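Project report - fasting and prayer in two churches, Storusbridge
Religion and Society, October 7, 2023 was a Saturday so handed in online

Question was simple. Do people who fast in a group keep it up longer than people who fast alone? Visited Hladun Chapel and the Jistik Street fellowship in May. Gave out 35 forms, most came back.
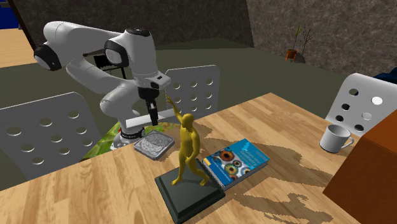 Group fasters mostly finished the week. Those on their own often stoped by day three. Matthew 6 came up a lot - fast in secret - and a few felt guilty for telling anyone. Isaiah 58 less often.

Weak points: small sample, both churches Protestant, no follow up. Would ask about work shifts next time.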